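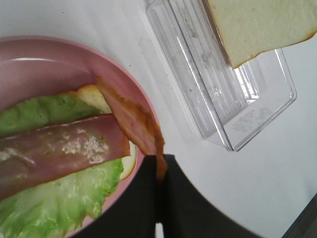
Fig. 1. Bread, lettuce and ham on a pink plate.

Week 3: Writing Instructions
Course notes, W. Rashidi

Your first assignment was to explain how to make a sandwich in under 90 words. Most of you began with "First, get your ingredients," and a few of you never said what they were. One paper spent its whole allowance on the history of mustard. I enjoyed it, and it got a C.

Three things to fix before Saturday.

Start with a verb. "The bread should be placed" leaves the reader wondering who is going to place it. Write "Place the bread."

Put the warning before the step. The Gerer kettle leaflet in your packet says "Fill to the line and switch on," then mentions on the next page that the lid must be closed. By then the reader is mopping.

Pick one name and keep it. The Durkier shelf manual calls the same part a bracket, a support and a holder. I spent an evening looking for the other two.

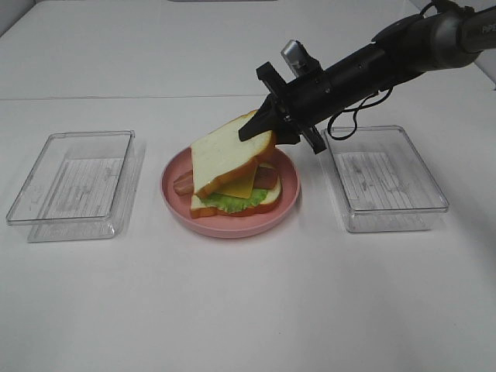 Order matters more than style. If step 5 needs something that step 2 used up, no amount of nice phrasing will help. Read your draft aloud to someone who has never done the job, and keep quiet while they try it. You will want to say "well, obviously." Write down whatever came next and put it in the draft.

For next time: rewrite the Durkier manual, pages 1 to 4, in no more than 500 words. Diagrams don't count toward the total. Neither do apologies for lateness.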